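Software Engineer, Robot Perception and Planning (full time)

Posted 8 November 2019
Team: Pullell
Reports to: Head of Software, Tireo
Openings: 2

Pullell is the software group at Tireo that turns hand-held gripper recordings into something a robot arm can use. We are hiring two engineers to work on the part in the middle: everything between the raw recording and the motion the arm is asked to make. It's a small team with a lot of room in it, and we're really looking forward to having more people to argue with at the whiteboard!

What we work on

Most of our recordings come from ordinary homes. We like dining tables especially, with all the stuff that collects on them. A patterned tablecloth can fool a segmentation model into finding fruit that is only printed on the cloth. Clear wrappers pick up highlights from every lamp in the room. A basket full of round holes lets the background show through, and a depth estimate that looked great on a plain desk suddenly has opinions about the chair behind it. We love this kind of problem, and if you read that list and started thinking about how you'd go at it, please keep reading.
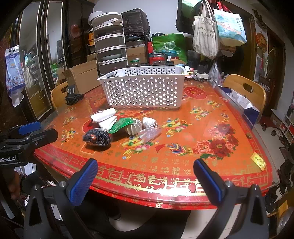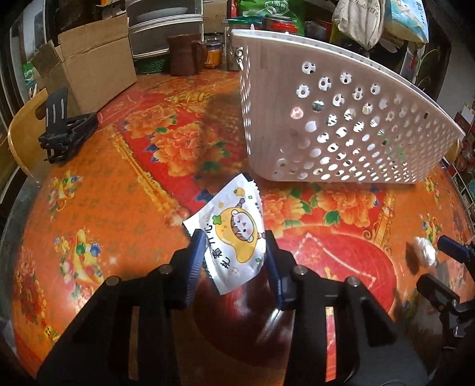

Photos: Tireo / Pullell software group

The code is split into three parts. Ledesma is the perception stack: camera pose, object masks, finger tracking and the width of the grip over time. Stadard is the planner, which takes a recorded grasp and works out whether our arm can reach it, and by what path. Around both of them sits a pile of tooling that has grown faster than it should have (replay viewer, label editor, nightly regression runs). Our current regression set has 2514 recordings in it, and the nightly run takes 71 minutes when nothing goes wrong. We'd love to get that down.

What you would be doing

One opening leans toward perception. You would own the object masks in Ledesma, with a first project on thin plastic and small soft packets, where our masks flicker badly between one camera view and the next. You would also help us decide what to do when two grippers are in view and one covers part of the other.

The second opening leans toward planning. You would work in Stadard on two-arm reach checks. At the moment the planner treats each arm by itself and then looks for collisions afterward, so it throws away a lot of perfectly good plans. There is a half-finished branch that does it properly. You may keep it or start over, your call.

Both people will spend time in the tooling. Everyone on the team does, and the replay viewer is where most of our good ideas have come from (and most of our bug reports).

What we'd like to see

Solid C++ or Python, and enough of the other one to read it without pain
Comfort with 3D geometry: frames, rotations, camera calibration
Something you built that had to deal with messy real data, in any field
Clear writing, especially in bug reports and code review

Good to have, but please don't hold back an application over any of these: ROS, trajectory optimization, experience training segmentation models, or having written a debugging tool that other people chose to use.

A degree in robotics is welcome and isn't required. People have come to us from game engines, from mapping and from medical imaging, and all of them were useful in the first month.

The practical side

The position is full time, in our office, with one day a week from home if you want it. There are 9 of us on the software side right now. New hires get 90 days with no on-call duty, and a desk next to the test arm unless you would like a quieter one. It does beep.

You'd be welcome to start right away. If you are finishing a degree we can hold one of the openings until August, so tell us your dates in the first email.

How to apply

Send a résumé and a short note through the jobs form on the Tireo site, with "Pullell" in the subject box. In the note, tell us about a bug you enjoyed. Half a page is plenty. Links to code are great if you have them, and if all your work is behind a company wall, a description is fine.

Next comes a phone call with one of the engineers, then a half day with the team. In the half day you'll sit down with us, open a recording that Ledesma gets wrong, and we'll dig into it together. You can use your own laptop and look up anything you like. We pay travel costs, and lunch is on us.

Questions about either opening can go through the same form.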